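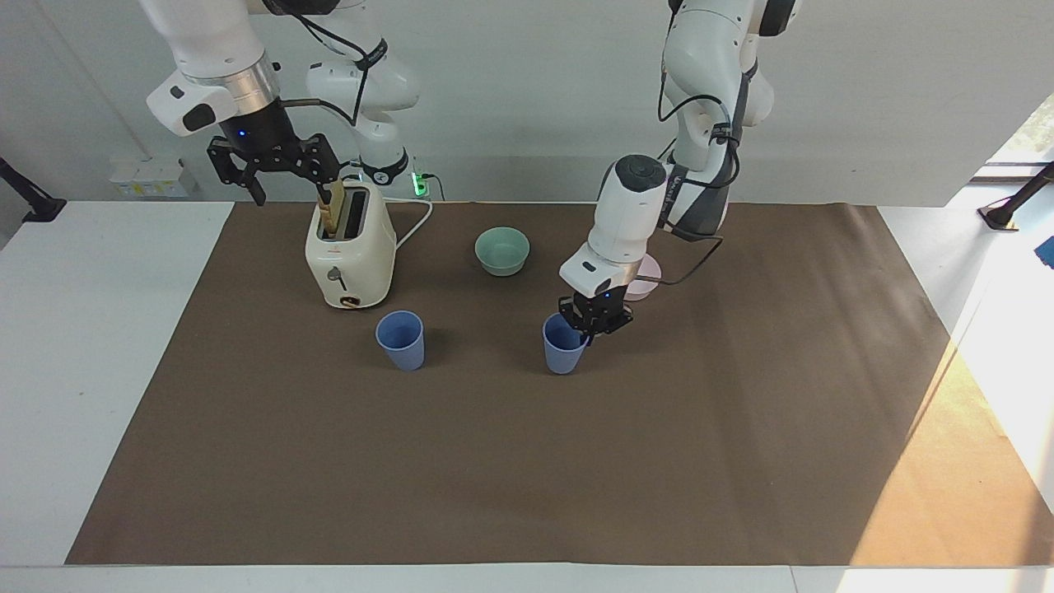 How to Set Up and Score a Breakfast-Table Trial for a Two-Arm Robot

Household Task Guide, Sketska Program
Revised 15 September 2018

Purpose of this guide

Partner laboratories and schools frequently ask whether a robot can do kitchen chores yet. The answer depends on what is meant by a chore. A machine that can lift a slice of bread under fixed lighting, with the toaster always in one place, has shown much less than a machine that can prepare a breakfast table after a person has moved everything. This guide sets out a procedure for finding out which of the two a given system can do.

The procedure covers one station, two arms and a short list of actions with a toaster, bread, cups and small dishes. It does not cover hot food, liquids or knives. Teams that wish to include these should consult the Jirkerance safety notes before ordering equipment.

What you will need

A table that does not rock when both arms move at full working speed.
Two arms with two-fingered grippers, mounted so that their reach overlaps in the middle of the table.
A large mat in a plain color. A mat with some texture keeps light plastic cups from sliding.
A two-slot toaster with a lever on the front.
Two plastic cups of the same color and shape.
One small bowl and one shallow dish.
Sliced bread, bought fresh for each day of trials.
A power strip with a visible indicator light.
A stop button within reach of the operator.
Printed score sheets.

Step 1. Prepare the table

Lay the mat flat and mark its corners on the table with tape, so that it can be returned to the same position after cleaning. Run every cord toward the rear of the table. A cord that crosses the working area will sooner or later be caught by a gripper, and the trial will then measure something other than what was intended.

Wipe the mat between sessions. Crumbs collect quickly, and a crumb under the base of a cup is enough to tip it.

Step 2. Attend to the light

Daylight is the most common cause of results that cannot be repeated. A patch of sun on part of the mat changes the apparent color of everything inside it, and the edge between the bright and shaded areas may be read by the vision software as the edge of an object. In the picture at the top of this page, the lower right portion of the mat is in strong sunlight while the toaster stands well away from it.

Teams should not simply close the blinds. Kitchens have windows. The recommended practice is to run half of the trials with the blinds closed and half with them open, and to report the two sets separately. Note the time of day on each sheet.

Step 3. Place the objects

Set the toaster toward the left of the mat with its lever facing the operator. Place the bowl farther back and to the right, and the cups in front. The exact distances matter less than the record of them. Sketch the layout on the score sheet before the first attempt.

For the first session, leave the layout unchanged. For the second, move each object by one hand's width in any direction. For the third, ask a person who has not seen the software at work to arrange the table as they please.

Step 4. Run the bread task

The bread task is scored in both directions: putting a slice into a slot, and taking it out. The toaster remains switched off throughout.

Taking bread out is the easier of the two, provided that enough crust stands above the slot. The fingers must close far enough to hold the slice but must not crush it. Bread offers very little resistance, and a gripper tuned for plastic or metal will usually leave a dent. Begin with the lowest force setting available and raise it only when the slice slips.

Putting bread in requires the slice to be held upright and lined up with a narrow opening. Allow six attempts per slice, then replace it. A slice that has been gripped many times becomes soft along the top edge and no longer gives a fair test.

Step 5. Run the cup task with the second arm

While one arm works at the toaster, the other should pick up a cup by its rim. Cups that are wider at the top than at the base can be difficult to hold from above, as one finger must pass inside the rim and the other must stay outside. If both fingers land on the same side, the cup will be pushed along the mat. Score this as a failed grasp, even when the arm recovers and succeeds on a second approach.

The two tasks should first be run one after the other, and then together. Many systems that perform each task well alone will pause for long periods when both arms are active -- the planning software is keeping them apart. Record the full time from start to finish, pauses included.

Step 6. Score the session

Use the following four grades for every attempt.

Complete: the action was finished with no help and no damage.
Complete with damage: the action was finished, but the bread was torn or dented, or another object was knocked over.
Assisted: a person touched an object or issued a correction.
Failed: the action was not finished, or the stop button was used.

Grades should be entered by a person other than the operator. Do not discard attempts that seem unfair to the machine. A cup left in an awkward spot is an ordinary condition in a home.

What results to expect

Across the Pleltdale and Zaugg sites, teams following an earlier version of this guide logged 1,467 attempts. Of these, 257 were graded Assisted and 174 were graded Failed. Most of the failures came from the third session, in which the layout was chosen by an outside person, and from bread insertion in particular. Cup grasps from the side were dependable. Cup grasps at the rim were less so.

These figures support a limited claim. Two-arm systems can carry out single steps of a breakfast routine in a prepared space with an operator present. They do not yet show that a machine can be left to set a table unattended, and reports based on this procedure should not say so.

Common problems

The gripper closes on air beside the slice. Repeat the camera alignment and check that the toaster has not shifted. A light toaster can move when the slice drags against the slot.

The toaster lifts with the bread. The slice is wedged. Lower it, open the fingers and replace the slice with a thinner one. Do not tape the toaster to the mat, as this makes the task easier than it would be in a kitchen.

One arm blocks the camera's view of a dish. Add a waiting position in which the arm is raised clear of the mat, and have the software look again from there before each new grasp.

Completed score sheets should be returned to the Sketska office by the end of October, together with the layout sketches. Sheets without a sketch will be sent back to the site.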